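Método Traltance

El método Traltance es una técnica de aprendizaje por demostración para que una mano robótica humanoide accione mandos eléctricos industriales: pulsadores, selectores e interruptores.

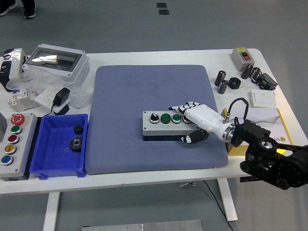
Mano humanoide sobre una caja de control con un selector y tres pulsadores.

Lo propuso Orsolya Bárány en el laboratorio Vornorport, y su gran atractivo es lo poco que pide: 180 demostraciones bastan para entrenar la política inicial. Cada una registra la trayectoria del índice y el par de las articulaciones, sin sensores táctiles en la yema. El sistema aprende a reconocer el instante en que el botón cede - un cambio de par brevísimo - y detiene ahí el avance del dedo.

Resultados

En la serie Fekete, de 501 intentos con 11 modelos de botonera, la mano completó casi 700 pulsaciones válidas, ya que muchos intentos encadenaban varias. Lo más llamativo fue la transferencia a botoneras ausentes del entrenamiento, lograda sin reajuste alguno. Los selectores rotativos siguen siendo el punto débil, pues exigen coordinar el pulgar con el índice. La variante Zolthorpe, presentada en marzo, aborda ese giro con una segunda política.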